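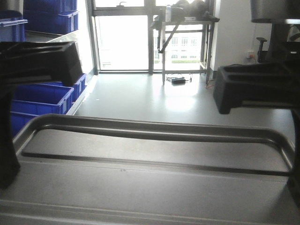
Isopods for people who said they would stop at one tank
Notes for the spring reptile and bug club night, April. 45 minutes, leave time for questions. Put water on the lectern this time.

Opening
Say hello, thank Tamsin Bright for the slot and for the loan of the projector. Ask for hands: who keeps isopods on purpose? Who keeps them because they came in with the gecko dirt? (Second group is usually bigger. Wait for them to admit it.)

My own start: 4 powder blues in a deli cup, bought as a cleanup crew for a crested gecko. The gecko has since moved in with my sister. The cleanup crew has a shelf, and then a second shelf, and I have a spreadsheet.

The wet end and the dry end
Most dead colonies I get asked about were kept soaked wall to wall. They breathe with something close to gills, so they need damp, but they also need somewhere to walk away from it. Moss at one end, bark and leaves at the other. Water the moss. Leave the other end alone, even when it looks sad.

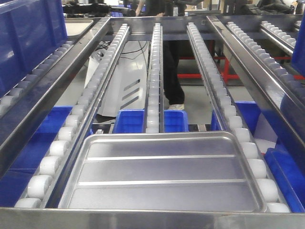
Air holes go on opposite sides of the tub so there's some cross flow. Brynhildur Þorgeirsson drills hers down low on one side and up high on the other and gets much less mold than I do. I've seen her tubs and I don't want to talk about it.

If a species comes from dry, rocky places, go heavier on the air. Slow down here, people write this bit down.

Food
Leaves are the meal. Everything else is a snack. Oak and beech, fallen and brown, from somewhere that doesn't get sprayed. I bake mine on low; Florêncio Guerreiro freezes his. We have argued about this for 2 years and both sets of isopods look fine.

Calcium: cuttlebone, broken up. Protein: dried shrimp or fish flakes, a pinch, once a week. Take out what's left the next day or you'll be farming mites.
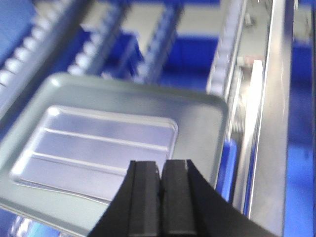 Counting them (don't)
I emptied a tub last winter and got to 226 before I lost my place and my temper. Skip the head count. Lift a piece of bark, look for babies, put it back. Babies mean it's working. All big ones and no small ones for months means check your moisture first, then protein.

Trading and selling
Wait until a colony has bred well before splitting it. Label the cup. "Orange ones" is not a label. Ya-wen Lui still has a cup of mine marked "probably."
Never let extras go outside. Check your state rules before mailing anything.

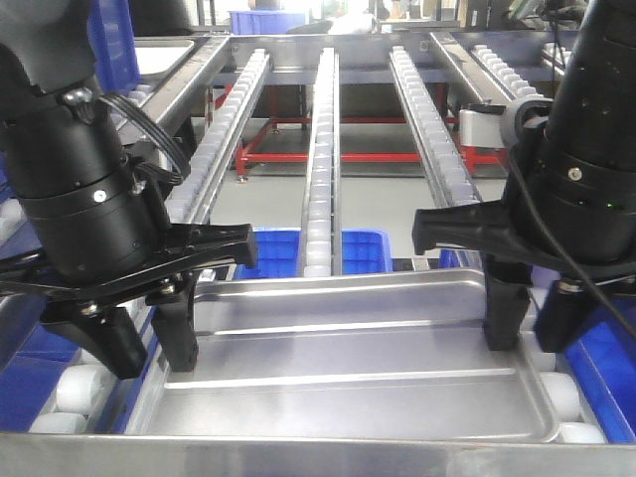 Two robot arms and a tray at the conveyor.

Questions I will get
Do they bite? No.
Do they smell? A good tub smells like woods after rain. A bad one, you'll know from the hall.
Can I mix species? You can. In a year you'll have one species.
Cups for sale at the back, Aurora Bragança has the change box.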